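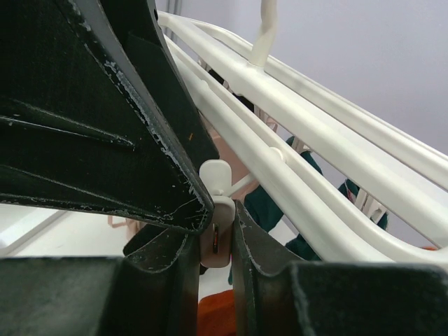
September, late morning, bench 2

Rewriting the handling rules for the laundry tasks. The old ones were a page and a half that Norbert typed up in one sitting last spring, and they read like it. Rule 4 says "do not grip too hard." Rule 5 says "do not grip too lightly." I have asked Norbert what a person is meant to do between rules 4 and 5 and he says "use judgment," which he did not make a rule.

Elaine wants the new set in before the Bristden people come to look at how we work. She has asked for something a new operator can read standing up. So far I have eleven paragraphs that need a chair.

Notes as I go, to be boiled down later.

FINGERS

Wear first, because it's the thing we argue about. The covering chips along the edges well before it goes on the gripping faces. On this set the rims are scuffed white and gray and the ribs on the face still look like ribs. Under the old rules this is either "damaged" (stop, replace) or "cosmetic" (carry on) depending on who is holding the checklist. Norbert: cosmetic. Elaine: damaged. Me: depends how close it is to lunch.

Proposed wording: edge wear is logged and allowed. Wear that reaches the tip or the gripping face is logged and the finger comes off. If you can't decide which you're looking at, it comes off. Take a picture at each change so the next person has something to compare with besides Norbert's memory.

Also check the faces for stuck-on bits before a run. There's an orange fleck on the inner face of one finger now. Fluff counts as contamination in my draft. Norbert has written "fluff??" in the margin. Yes, Norbert, fluff. We measure slip on these pads.

SMALL RIGID PARTS ON A RACK

The white clip is the awkward one. White plastic on a white plastic rack, and the fingers themselves block a good part of the wrist view once they close in. The colored pins are much kinder to everybody.

Draft rules:

Approach slowly for the last 40 mm. No exceptions for people who are "pretty sure."

Close to contact, then pause. Look at the wrist view and at the side view before adding any force. The wrist view alone will tell you that you have the clip when you have the clip and a rail.

Never pull to find out if it's released. The rack is a light thing and will come along with you. (See log entry 392, in which it came along with Krasniqi, got as far as the edge of the table, and Krasniqi wrote "minor drift.")

If the rack moves at all, open the fingers, back off and start the attempt over. It's scored as a failed attempt. People hate this one. I'm keeping it. A success that drags the furniture with it is worth nothing to whoever has to use the data, and we've thrown out enough from the Cundow batch on those grounds.

CLOTH

Cloth near the fingers needs its own line. With the green piece hanging where it does, it reaches the side of the right-hand finger, and the old rules have nothing to say about touching something you didn't come for. Is that a collision? Elaine says any contact with a thing that isn't the target is a collision. By that standard every laundry run we have ever recorded is a collision and we should all go home.

Compromise, not yet agreed: brushing against hanging cloth is allowed and gets noted. Cloth between the fingers when they close is a stop. Cloth that moves with the arm on the way out is a stop, and you write down which piece it was.

PEOPLE

Hands out of the rack area while the arm is powered. This was already rule 1 and should stay rule 1. I would like it to be the only rule in capital letters. The current sheet has nine in capitals, including the one about mugs.

Fixing a pin that has slipped: pause, confirm the pause out loud, wait for the other person to say it back, then reach in. Norbert feels silly saying it back. He may feel silly, it's permitted under the new rules.

The stop button goes to the person watching the rack, and stays with them. Passing it over mid-run so you can answer the phone is what got us the meeting in the first place.

LOGGING

One name for each thing. I went back through the old notes and found peg, pin, clip, clamp, "pinchy," and in Horkadside's share of the entries simply "it." From now on: a clothespin is a clothespin, the white one is the white clip, the rack is the rack. If you don't know what a thing is, write "unknown" and its color. Guessing has cost us more time than not knowing.

Failed attempts get logged in the same detail as good ones. Almost everyone agrees with this and then writes "missed."

Don't rearrange the rack between attempts to make it easier. Don't rearrange it to make it harder either, Norbert.

2 p.m.

Read the draft to Elaine. She cut the paragraph about force limits down to one line and the line is better, annoyingly. She wants a number for the pause after contact. I said 3 seconds. She asked where that came from. I said it's how long it takes to look at two screens if you are really looking at them. She wrote it down, so apparently it's a standard now.

Still open:
Cloth brushing (Elaine to sleep on it)
Who signs off a finger change when only one person is in
Whether a nick at the corner of a pad is edge or face. Norbert has offered to draw a diagram. Last time he drew a diagram we needed a second one to read it.
Mugs: keep, but lower case

Printing a copy for the wall tonight and one for the Bristden folder. Old sheet comes down when the new one is signed and not before. Norbert asked if he could have the old one. Told him to use his judgment.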